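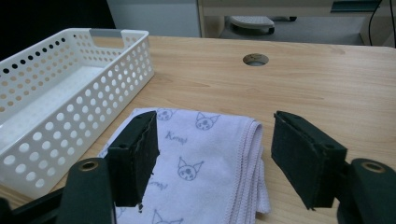
Asmaa Fawzy asked at the close of the last session whether a towel should be folded in halves or in thirds, and whether it makes any difference once it is in the basket. Both folds are acceptable in this course. The choice depends on the width of the container, and students are expected to settle it before folding the first piece of a set.

A fold in thirds hides one long hem inside the stack. A fold in halves leaves the hems together on one side, where the layers can be checked by eye. In either case the hem side is squared by hand, and any under layer that extends past the top panel by more than a finger's width is refolded. Printed cloth is folded with the print outward.
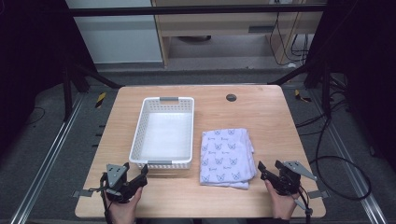 Harent, October

Unit 3: Placing Folded Linen in an Open Basket

The unit uses a white plastic basket with perforated walls and a handle set into each short side. The basket and the folded cloth start side by side on the table, with a strip of bare tabletop between them. Students should observe the following points.

Compare the folded piece with the inside of the basket before lifting it. The rim is not a reliable guide to the width at the bottom.

Lift from underneath, supporting all layers. A towel taken by the top panel alone will open along its loose side.

Lay the neat fold against a long wall. The stacked edges then face the middle and remain visible when a second piece is added.

Leave both handles clear.

Each student will complete 2 placements, one with the towel folded in halves and one in thirds, and will record which fold sat flat without adjustment. Record sheets are returned to Radosław Sobczak at the end of the session. Students who missed Unit 2 should read the section on hems before attending.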